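Trerel > Cycling > Bike Fit > Saddle Height

Setting Saddle Height for Everyday Riding

January – by the Arnville workshop desk

Print this page | E-mail this page

You need a tape measure, a hardback book, a hex key and a wall. Wear the shoes you ride in.

1. Stand with your back to the wall and the book between your legs, spine up, pressed firmly against the crotch. Measure from the top of the book to the floor. Measure again and use the larger figure.

2. Multiply by 0.883. An inseam of 81 cm gives 71.5 cm.

3. Loosen the seatpost clamp. Set the distance from the center of the crank axle to the top of the saddle, measured along the seat tube. Do not raise the post past its minimum insertion mark.

4. Tighten the clamp to the torque printed on it and check that the saddle does not twist.

5. Ride a flat block. If your hips rock, lower the saddle by 2 mm and ride again.

Reach is checked last, with the saddle height fixed. Sit with your hands on the grips and elbows slightly bent. Winter clothing changes the result – a chunky cable-knit sweater like the mustard-yellow one shown has raised ridges across the chest and bunches more than a thin jersey. Check reach in whatever you will wear on the road.
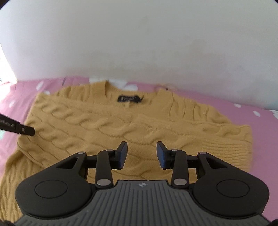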